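Ok, a thread about the "one bowl" thing, since it's been all over my feed since March and I have doubts.

The claim, for anyone who missed it: you put one nice bowl on the table. Everything small that has no home goes in the bowl. Your table is clear forever. Drastance has been selling a whole course on this.

I'm for bowls. I own bowls. I just don't believe the table stays clear.
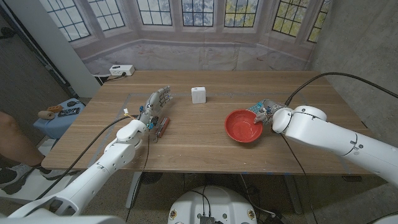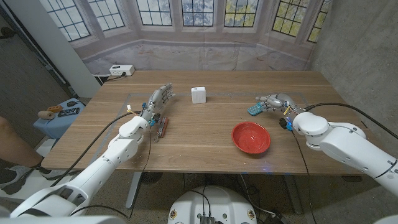

Think about the stuff that ends up on any table. A bowl. A little white cube that could be a phone charger. A pocketknife or multitool. A toy phone. Now tell me the bowl is going to fix that.

The course says (I'm paraphrasing, I watched the free part) that small things spread out because they have "no container calling to them." A bowl isn't calling to anybody. You walk past with a charger in your hand and you put it down where your hand is.

Also the charger is the worst possible example for them and they use it in the first lesson! You don't want a charger in a bowl. You want it plugged in, near the spot where you sit. Put it in the bowl and tomorrow you dig it out, use it, and leave it on the table again.

Same question for the knife. Are we sure a shared bowl at table height is the place for something with a blade in it? The lesson says "pocket items." Ok. Mine lives in a drawer. The drawer is high up and boring and it has worked for years.

Someone in the replies already: "so get a bowl with a lid." Then it's a box. We've had boxes.

The toy phone bugs me more than it should. Toys are half of what's on my table at any time and the course barely mentions them. There's one line about "letting children curate their own vessel." I've met children.

What a kid does with a bowl is tip it out. Or put it on their head. Then everything that was in it is on the floor, and the floor doesn't get a lesson until part four, which is behind the paywall.

Let's talk price. The Drastance course is $40. That doesn't include a bowl. They link to one at Ekamari, and I'm sure it's a lovely bowl, but there's a fruit bowl in most kitchens already and nothing in the free part explains why that one won't do.

I went through the comments under the launch video. 1761 of them when I looked this morning. Lots of before and after shots. The after is always taken right after. I'd like to see one from a month later, same table, at 6 pm, with dinner coming.

I did find a month-later post eventually. The bowl was full and there was a second bowl next to it. She seemed happy! Good for her. But that's the thing I'm saying.

To be fair to them, because I know I'll hear about it: the part about wiping the table at the same time every night is decent advice. It's also what my grandmother did and she did it for free.

And I'll give them color. A bright bowl on a light wood table is easy to spot. If you're the type who loses keys, a red bowl beats a beige tray. I don't need a course for that, but ok, point to the bowl.

Where I get really stuck is "everything goes in." No sorting. So the bowl has coins and a dead battery and a hair tie and the one screw that fell out of something. Then you need the screw. You tip it all out on the table. Now you have a table covered in small things and an empty bowl, so congratulations.

I tried it anyway, I'm not a monster. Two weeks, our kitchen table, the fruit bowl with the fruit moved out. Notes below.

First few days: great. I'll admit it. Felt smug. Told people.

End of the first week: the fruit was now on the table. I hadn't thought about where the fruit would live.

Second week: mail. The bowl can't do mail. Mail is flat and the bowl is round, and letters stick up out of it like a salad. The mail went beside the bowl. Then the things that belonged in the bowl went on the mail.

Last day: I emptied it and found the good scissors I'd accused everyone of taking.

What has worked better for me is much duller. The charger stays in a power strip at the back edge, and the cord hangs down behind so it isn't across the plates. Tools go back in the tool drawer. Toys get a shoebox on the floor, where the toys were going anyway.

That leaves maybe keys and coins, and for those I use a saucer. It's too small to let you cheat. When it's full you have to deal with it.

Yes I know Teleck makes a divided tray for this. I looked at it. It has a slot for a watch, a slot for glasses, and a slot for "sentiments." I don't know what goes in that one and the product page doesn't either.

Somebody will bring up the 100 item challenge, where you clear 100 things off your surfaces in a weekend. I did it last year. Got to 69 and a good part of that was rubber bands. I'd still recommend it over the bowl, because the stuff leaves the house. In the bowl it just gets closer together.

Reply from a mutual: "we have the bowl at the Wiriya cafe for lost items and it works fine." Sure. That's a lost and found. People come and take things out of it. My family has never once taken a thing out of a bowl.

Another reply asks if I'm fun at parties. I'm very useful at parties. I know where the bottle opener is. It's in the drawer.

Anyway, if the bowl is working for you, keep the bowl, I'm not coming to your house. I only want to know how it looks in week six, and whether you're at one bowl or two. Photos welcome, no cleaning up first.

Edit to add: the fruit is back in the fruit bowl. There's already a glue stick in there with it.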